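Materials and Surfaces, Unit 11: Reading Wood Grain
Course notes, Unnur Vestergaard

Wood is a bundle of tubes! Keep that in your head all week and most of this unit falls into place. In a living tree those tubes carry water up from the roots, and after the tree is sawn they decide how the board moves, splits, and takes a finish.

Growth rings first. Spring growth is fast and pale, summer growth is slower and denser, and one pair makes a year. Saw straight through the log and you get plain-sawn boards, with those lovely arches on the face. Saw along the radius and you get quarter-sawn boards — straight lines, less cupping, more waste at the mill.

Movement is the part people skip, so please don't. Wood swells across the grain far more than along it. A wide tabletop screwed down hard at every edge will crack in a dry February. Slotted holes let it breathe.

Butcher block is my favorite answer to all this (Chia-hao Mak will bring his offcuts on Tuesday, do pick them up and look at the ends). Long strips are glued side by side, and each strip pulls its own way, so the whole top stays flatter than one wide plank. You also get that wonderful mix of tones, pale next to tan next to a streak of something darker.

For the workshop: bring a hand lens and a pencil. Sketch the end grain of two samples and mark which way each will cup. Reading is chapter 2 of the Drendel packet.

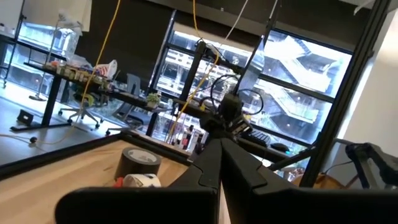
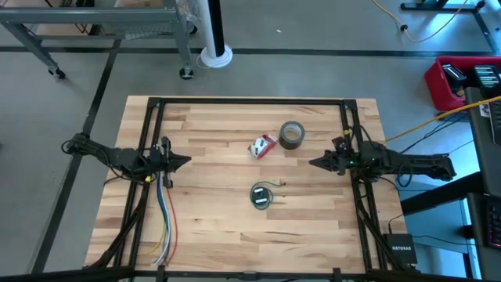 Unit 11, page 29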